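# Teaching by remote: the Prilus sessions

Trurolau says 600 hand-steered runs will teach an arm to tidy a shelf. We've done 534 and I'm not sold – most of what it's learning so far is my bad habits.

- Fingers open over bare grey, apart from a few dark specks. Lining up is the slow bit.

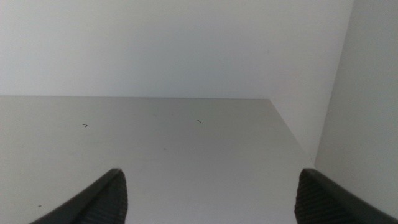
- One black finger at the blue plastic, grey fuzzy disc behind. Depth is a guess from the controls.
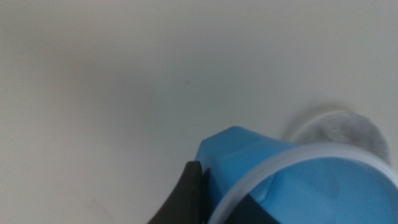
Rupert Berchtold: Give it 900 runs before you grumble.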